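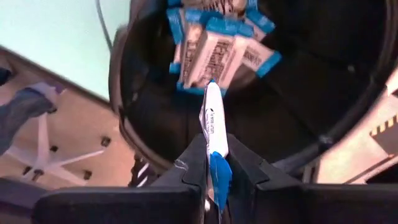

A white model airplane with a blue tail fin. Toys and models move to a separate collection stream in Fultley from October.

Fultley to collect hard plastics separately from October

Fultley will begin separate collection of non-packaging hard plastics in October, ending a long-standing rule under which such items went into general trash. The change covers toys, buckets, storage tubs, plant pots, laundry baskets, and small garden furniture. Bottles, food trays, and other packaging stay in the existing curbside recycling cart.

The city public works department published the operating schedule this week. It estimates that around 1860 tons of hard plastics pass through the Osel transfer station each year, nearly all of it currently sent to landfill. The estimate is drawn from sampled loads and does not include material brought in by commercial haulers.

Collection will be by drop-off in the first phase. The department will place containers at 124 sites, most of them next to existing glass and textile banks. Each site was checked for truck access, overhead lines, and surface load limits. Sites on private parking lots are covered by a standard access agreement, which either side can end with a month's notice.

Shiferaw Recovery will haul and sort the material under a two-year contract with an option for a third year. The company already operates the city's glass banks and will use the same depot on the north side of the rail yard. Loads will be weighed at the gate and logged by container number, so that low-use sites can be moved or withdrawn.

What is accepted

The list published with the schedule is based on polymer type and construction. Most non-packaging hard plastics sold to households are polypropylene or high-density polyethylene, both of which have established buyers once sorted and washed. Acrylonitrile butadiene styrene, widely used in toys and appliance housings, is accepted but will be baled separately. Polyvinyl chloride is not accepted in any form. This excludes pipe, guttering, window trim, and most inflatable products.

Mixed-material items are accepted only where plastic makes up the greater part of the item and the other parts can be removed by hand. A bucket with a wire handle qualifies. A child's car seat does not. Scale models are accepted if display stands with metal weights have been taken off, but models made of resin, wood, or die-cast metal should be kept out.

Battery-powered toys are not accepted unless the battery has been removed. Cells and battery packs left inside hard plastics are the main fire risk at sorting plants, and the contract allows Shiferaw Recovery to reject a full container if one is found during unloading. Toys with sealed, non-removable batteries should go to the electronics counter at the transfer station.

Items must fit through the container opening without being forced. Larger items such as patio chairs and wading pools can be taken to the staffed bay at the transfer station, where they will be stacked loose and shredded on site before hauling. The bay will keep the same hours as the metals bay.

Results of the trial

The decision follows a trial on the east side of the city in which 378 households were given a separate sack for hard plastics. Sacks were collected alongside the regular recycling round and hand-sorted at the Osel station.

According to the trial report, participation rose after the second collection and then leveled off. Toys formed the largest group by item count, while storage tubs and crates formed the largest group by weight. Contamination was lower than the department had allowed for in its planning. The most common wrong items were food trays that belonged in the recycling cart, followed by vinyl hose and foam.

The report found that curbside sacks produced cleaner material than drop-off containers would be likely to produce, but at a much higher cost per ton. Hard plastics are bulky for their weight and compact poorly. A truck on a sack round filled by volume well before reaching its weight limit, and had to return to the station more often than on a standard recycling round. For that reason the department recommended drop-off collection, with curbside service to be reviewed at the end of the first contract year.

The report also noted a seasonal effect. Volumes were highest in January and again in early November, when households clear out holiday goods. The November material contained a high share of molded decorations and candy buckets, most of them single-polymer and suitable for recycling without further separation.

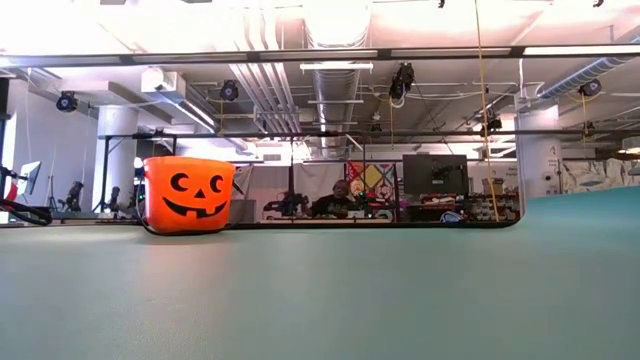 An orange plastic jack-o'-lantern bucket. Seasonal containers are on the accepted list.

Color and additives

Strong colors limit what the recovered plastic can be used for. Once shredded and melted together, mixed-color polypropylene produces a gray or brown pellet that is normally tinted black before it is molded again. Typical end uses are paint trays, drainage crates, pallets, and undersides of outdoor furniture. Natural and white material commands a higher price, but optical sorting by color will not be done in the first phase because the expected tonnage does not justify the equipment.

Black plastic presents a separate problem. Sorting lines generally identify polymers by near-infrared reflection, and items colored with carbon black absorb most of that light. Such items are often missed and leave the line as residue. Shiferaw Recovery plans to use a float-sink tank after shredding, which separates material by density regardless of color. Polypropylene and polyethylene float in water, while most styrene-based plastics and vinyl sink. The method does not separate polypropylene from polyethylene, so the floating fraction will be sold as a blend.

Older items may contain additives that are now restricted, including certain flame retardants and cadmium-based pigments. Shiferaw Recovery will test a sample from each bale with a handheld X-ray fluorescence analyzer. Bales above the contract threshold for bromine, lead, or cadmium will be sent for disposal. The recovered plastic will not be sold for food contact or for the manufacture of toys.

Downstream processing

Washed flake will be sent to the Brulov compounding plant, where it will be melted, filtered, and pelletized. Brulov has agreed to take all floating fraction that meets its specification for moisture, ash content, and melt flow. The price is linked to a published market index with a fixed floor, which protects the city's revenue share if prices for virgin resin fall.

Material that does not meet the specification can be returned at Shiferaw Recovery's expense. The contract requires the company to report rejected loads to the city each month, along with the reason for rejection and the final destination of the material. The monthly figures will be posted on the public works page.

Residue is expected to consist mainly of vinyl, rubber, metal fittings, and fines. Metal will be recovered by magnet and eddy current separator. The remainder will go to landfill in the same way as residue from the curbside recycling program.

Container design

The drop-off containers are front-opening steel units with a sloped floor and a fixed aperture. The aperture was made wider than on the glass banks to take storage tubs and buckets. A baffle behind the opening prevents items from being pulled back out. Labels show line drawings of accepted items and carry the container number, which residents should quote when reporting a full or damaged unit.

Containers will be emptied on a fixed cycle for the first eight weeks and on a demand basis after that, using fill-level readings sent from an ultrasonic sensor under the lid. The department has asked residents not to leave items beside a full container. Material left on the ground is classed as litter and cannot be added to the load.

Items should be empty and free of loose dirt. Washing is not required. Nested buckets and tubs should be pulled apart before they are deposited, and lids may be left on.

A map of container sites and the full accepted list will be available at the Osel transfer station and at the public works counter before the October start.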